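Looking after the Kistero cell

Newsletter: pop in your email for Tadham workshop news. We use cookies. OK

A few pictures from the Vesano bench, where we fuss over the gripper every 200 cycles or so.
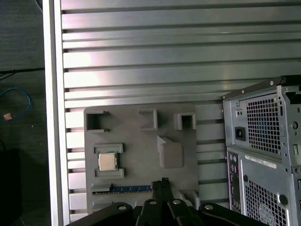 Nnaji wondered whether grease twice a year was enough – we do it monthly.

The slot strip sits low on the board, near the fingers.
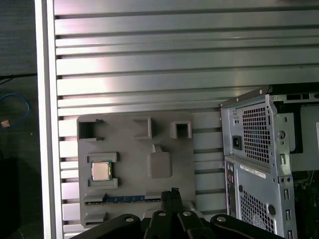 Do check the finger screws first, one reader wrote.

Fingers reaching up to the module. 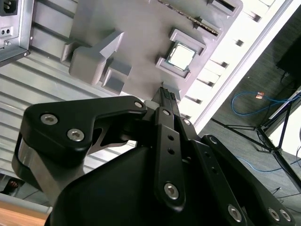
Next service: June

A pad at the fingertip.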